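Blog > Games > Browser games

Stutance ate my whole evening

I only meant to try Stutance for two minutes before dinner, and then dinner was cold and I was on level 13. It's a tiny browser game where you stack wobbly little guys on each other's shoulders and try to get the top one through a window. One key leans left, one leans right, and that's all there is to learn!

The first seven levels are a breeze. Then the wind shows up (oh, the wind) and your tower starts swaying like laundry. I yelled at my screen when I lost a stack of almost 13 guys on the Mirkau bridge level, and I hit restart before they'd even landed. The music is great too, a goofy accordion loop I've been humming all day.

Try it with the sound on, and tell me your best tower in the comments.

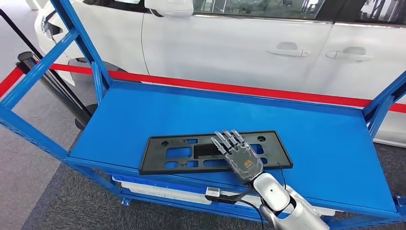 Up next: Prirngate

Valentin Reisinger keeps telling me to play this one, so I'm starting it tonight.

© 2020 Kauppinen Plays | Contact | Back to top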